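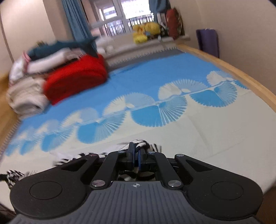
Step 1: Sort the linens before you test anything

This procedure covers testing colored and patterned household linens for dye bleed before they go into a shared wash. It applies to towels, throws, blanket covers, pillowcases and light rugs. It does not apply to silk, leather trim or anything marked dry clean only.

Make three piles. The first is plain white and undyed cotton. The second is pale solids that have been washed many times. The third is everything with a strong contrast in the same piece: stripes, checks, prints, dark borders on a light ground. Only the third pile and any new dark solids need the full test. Contrast pieces are the ones that show damage first, as loose dye from the dark areas has only a short way to travel before it reaches the light ones.

Read the care labels while sorting. "Wash separately" and "wash before use" mean the maker expects loose dye. "Do not soak" usually means the same thing.

Step 2: Gather supplies

You will need:
A white cotton cloth, old and well rinsed
A white bowl or glass measuring jug that holds at least 600 ml
A kitchen thermometer
Your usual laundry detergent
A timer
Plain paper towels

Do not use a new white cloth. New cotton often carries a finish that slows the pickup of dye and can give a false pass. Wash it twice first, without fabric softener.

Step 3: Dry rub test

Pick a dark area near a hem or seam. Wrap the dry white cloth over one finger, hold the fabric flat, and rub back and forth with firm pressure for 11 full strokes. Look at the cloth in daylight.

No mark: go to Step 4.
Faint mark: go to Step 4, but plan on a separate first wash.
Clear mark: skip the remaining tests and treat the item as a bleeder (Step 6).

A dry mark means pigment is sitting on the surface of the fiber. This is common with printed designs and with cheap indigo.

Step 4: Wet press test

Dampen a hidden corner with cold water. Fold the white cloth around it, pinch it tight and hold for 60 seconds. Fringe and tassels should be tested as well as the body of the fabric. They are sometimes cut from a different yarn and dyed in another batch.
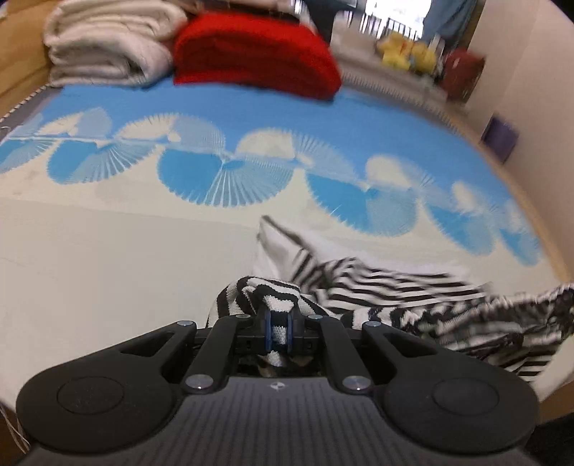
If the cloth comes away clean, repeat the press with warm water and a drop of detergent. Detergent matters here. It lifts loose dye that plain water leaves in place, so an item can pass with water alone and fail in the machine. Use the product you plan to wash with. Color-care liquids and general powders can give different results on the same fabric, particularly if the powder contains bleach.

Step 5: Soak test

Run this only on items that passed Step 4 and are going into a load with whites. Fill the bowl with 600 ml of water at the temperature of the intended cycle. Add a quarter teaspoon of detergent. Put one corner of the item in the water with the white cloth pressed against it and leave both for ten minutes.

Check two things: the color of the water and the color of the cloth. Tinted water with a clean cloth is a weak bleed, and the item can be washed with similar colors. A tinted cloth is a fail at that temperature. Drop the temperature and test again with fresh water and another clean cloth.

Rinse the tested corner under cold water when finished and blot it with paper towels. Dry it flat. A wet corner left folded over can move dye into the lighter areas next to it.

Step 6: Washing items that fail

Wash alone, cold, on a short cycle, with a full rinse. Take the item out as soon as the cycle ends. Repeat the wet press test after each wash. Most cotton settles within a few washes. If the cloth still picks up color after five, assume the item will always bleed and store it with the darks.

Vinegar and salt are often suggested for fixing dye. Neither one will reliably set the reactive dyes used on most modern cotton.

Note on hard water

The soak test was worked out with Lulville tap water, which is hard. In soft-water areas such as Flallier, use slightly less detergent, or suds will hide a weak tint in the bowl.

Recording results

Write the result and the highest safe temperature on a cloth tag and stitch it beside the care label. Laundry marker on cotton tape holds up well. Retest after a change of detergent, and again if the item has been stored in a damp place.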